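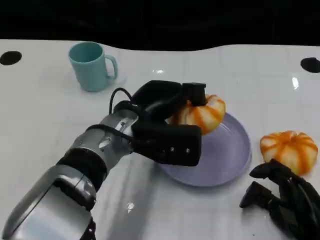
The short version is that I finally fixed the left wrist, and it took me most of March, and I want to write it all down while I still remember which screw goes where. The long version is everything below, so get yourself something to drink.

For anyone new, I look after one two-armed robot cell at a small shop in Dalport. We do pick-and-place trials for other people, mostly light stuff, the sort of thing you'd find in a kitchen cupboard or on a porch in the fall. My job is to keep the machine fit to do them. I oil things, I tighten things, I write down numbers in a green notebook, and I worry about cables more than is probably good for me.

The cables are where this story starts. On our arms they come out of the forearm, go up and over the wrist in a loop, and drop down into the hand. The loop has to be there so the wrist can turn. Too short and the cable pulls tight at the end of the turn and slowly wears itself out at the plug. Too long and it flops around and catches on whatever is nearby (in our case a coat rack, once, and I have moved the coat rack). When I inherited the cell the left loop was too short. It wasn't terrible, just a finger's width less than I'd have liked, and I told myself I would get to it.

Well, I got to it when the left hand began dropping out. You'd send it to close and it would close, and then somewhere in the lift it would lose its signal for a blink and the whole arm would stop dead, very politely, holding whatever it had. A restart cleared it every time. The counter in the log said 3650 closes since the last service, so my first thought was that the finger drive was getting tired, and I spent two evenings with the hand on the bench looking for a problem that wasn't in there. It was a lovely clean drive! I put it all back together feeling a bit foolish.

What gave it away was going through the stops one by one. I had 659 of the logged closes marked as "wrist turned past halfway," and every single stop was in that pile. Not one of them had happened with the wrist straight. After that it was just a matter of sitting next to the thing with a flashlight, wiggling the plug with one finger while a coworker jogged the wrist back and forth, until the light on the controller went out. There it was. I may have cheered.

The new cable came from Wan, the little supply house over in Radumbridge that I've been buying from for years. They'll cut to length if you ask nicely, and I asked for it a good bit longer than the old one and then dressed the loop by hand. My method is not scientific. I turn the wrist all the way one way, hold the cable where it wants to sit, mark it with a paint pen, turn it all the way the other way, mark it again, and clamp it halfway between the two marks. Then I run the wrist end to end for as long as it takes me to eat a sandwich and look for shiny spots on the jacket. If there's a shiny spot, something is rubbing, and I start over. I started over twice this time.

While the hand was off I went ahead and did the thumb as well. The flat plate on ours is held by two small screws on the face, and they do back out over time, so I clean the threads and put in a dot of the medium-strength thread glue. Please don't use the strong kind. Somebody before me used the strong kind, and I lost a whole afternoon to one tiny screw and a soldering iron.

Putting a hand back on means the arm no longer knows quite where its fingertips are. You'd think it would go back exactly where it was, and it nearly does, but nearly is a couple of millimeters by the time you get out to the tips, and a couple of millimeters is the difference between setting something down and pressing it into the table. So there's a whole morning of teaching it again. We use Plurard for that, the setup program that came with the cell, and it is fine once you've made friends with it. It wants three touch points on the table and three in the air. I do the table ones first with the speed turned way down and my thumb on the stop button, and I do them all twice and throw away the first set, for no reason except that my hands are always steadier the second time. 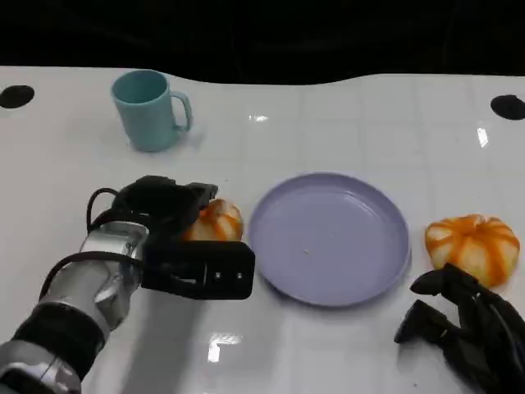 Then come the light tests, which are my favorite part of the whole business. I like things that are round and a little bit awkward. A square block will forgive you nearly anything, and you can go in crooked and the fingers will straighten it out for you. With something squat and ribbed, the finger either lands across the ribs or slides into the dip between two of them, and if your height is off by a hair you'll see it roll before it lifts. Little striped pumpkins are wonderful for this. I put a plate out too, a shallow one with a rim, and I keep a mug at the back so there's something the arm has to mind as it goes by.

I started with the left hand only and left the right one parked close by, which I know some people don't like. My thinking is that the arms share a table every working day, so I'd sooner find out during a slow test that they crowd each other than find out later at full speed. If you do it my way, turn the collision limits down first. Ours sit at their lowest setting for the whole first day after any work on a wrist.

A word about the table, too, as I get asked. It's glossy and white and it shows every light in the ceiling. That's pretty and it's a nuisance. The cameras will sometimes take a bright spot for the edge of a dish, so before any teaching I wipe the whole top down, wait for it to dry, and then walk around it squinting like I've lost a contact lens. If the glare has moved from where it was last time, somebody has changed a bulb or shifted a lamp, and I redo the exposure before I touch anything else. I learned that one the slow way, chasing a placing error that came and went with the time of day. It was the blinds.

I ran 200 grips over the next stretch, half of them with the wrist turned well past the point where the old cable used to give up. I had no stops at all. I did have a handful of sloppy placings early on, all leaning the same direction, and those went away when I redid one of the air points in Plurard. The grip force I ended up raising by one notch from where it had been. I suspect the old setting had crept down to make up for a thumb plate that wasn't sitting flat, but I can't prove it, and the notebook from before my time just says "adjusted" with a smiley face next to it.

Still on my list: the right wrist, which has the same short loop and has never given me a bit of trouble, so naturally I don't trust it. I've ordered a second cable at the new length and I'll do the swap the next time the cell is free for a full day. I also want to make a proper little jig for marking the clamp position, so that the next person doesn't need a paint pen and a sandwich.

If you look after a similar arm and you have a better way of dressing that loop, please leave me a comment. I'd especially like to hear from anyone who has tried a spring guide over the top of the wrist, and whether it got in the way of the fingers.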